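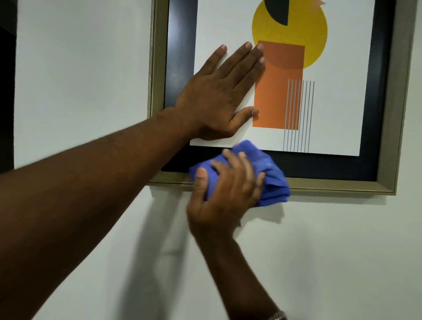 Britt-Marie Holmgren wrote in to say that she had hung her big framed print four times in one afternoon, that it was still crooked, and was there a trick to it. There isn't a trick. There is a list of tricks that people sell you, and most of them make more holes.

So here is how I hang a large frame on a plain wall, with notes on the advice I've stopped believing.

What you need

Tape measure, pencil, a small level, low-tack tape, two hooks with the right anchors for your wall, a drill if the anchors call for one, and four felt bumpers. A second person helps with anything wider than your shoulders. You don't need a laser. I own one. It puts a lovely straight line on the wall and then you still have to measure where the hooks go.

Step 1. Weigh the thing

Stand on the bathroom scale with the frame, then without it, and subtract. The packaging will tell you a hook holds a certain amount, and I would treat that number as the opinion of someone in marketing. It was probably tested in a wall better than yours. I want each hook rated for the full weight of the frame by itself, even though I'm using two.

Adhesive strips come up every time I write about this. The Flalgate strips I tried in October were fine on a small frame. With a deep frame and glass in it, I'd be thinking about them every time a door closed. Use them for posters.

Step 2. Find out what the wall is

Knock on it. Hollow sounds in between, solid sounds where the studs are, and if it sounds the same all over, it may be plaster or masonry and you need to find out which before you buy anchors. Stud finders are right often enough to be worth having and wrong often enough that I check with a thin nail, low down, where the frame will cover the hole.

Before drilling anything, look for outlets and switches directly above or below your spot. Cables tend to run straight up and down from them. If there's any doubt, pick another spot.

Step 3. Pick the height

You will read that the center of the picture has to be at eye level, and then you'll be given a number to the half inch. Whose eyes? If you mostly see that wall from a sofa, the museum number will look high. Tape a sheet of wrapping paper the size of the frame to the wall, leave it up for a day, and move it until it stops bothering you. I know this is dull. It's the one step I've never regretted.

For what it's worth, the center of mine ended up at 118 centimeters, over a low bench. Standing up, it looks a little low. Sitting down, it's right, and I sit down more.

Step 4. Take the wire off

This is where I lose people. Mpho Kruger, in the comments on the mirror page, said wire is easier and you can shift the picture along until it's straight. True, and it shifts right back. A frame on one hook and a wire is a pendulum. Two D-rings, one near each side, go onto two hooks and stay put.

Check that the rings are the same distance from the top of the frame. Don't assume. On my Lornetti frame one ring was 2 millimeters lower than the other, straight from the factory, and you can see 2 millimeters on a wide frame if there's a ceiling line anywhere near it. I moved the ring, which took less time than complaining.

Step 5. Mark the wall

Run a strip of low-tack tape along the back of the frame, from ring to ring, and mark the spot on each ring where the hook will pull. Peel it off and put it on the wall at the right height. Level the tape by its two marks. Press a pencil point through each one and take the tape down.

Pull the tape slowly. "Low-tack" is a promise made about somebody else's paint.

Step 6. Hooks, then bumpers

Put in the anchors and the hooks. Stick a felt bumper on each back corner of the frame. They hold the bottom off the wall a little and add enough grip that it won't creep sideways.

Step 7. Lift it on

Hold the frame by its sides, never by the top rail alone, since mitered corners are often just glue and a couple of staples. Get one ring on, then the other. Tug down gently on both sides before letting go. Try to keep your palms off the front, and if you can't, wipe the glazing afterward with a dry microfiber cloth. Acrylic scratches if you look at it wrong, so no paper towels.

Now put the level on it. If it's out by a hair, wrap a little tape around the high side's... no, the low side's hook. That lifts the ring. I get this backward every time.

On abstract prints

Check which way up it goes before you fit the rings. The signature is a decent clue if there is one. Bold flat shapes look plausible in any direction, and I had a Duvetti print upside down for most of a winter.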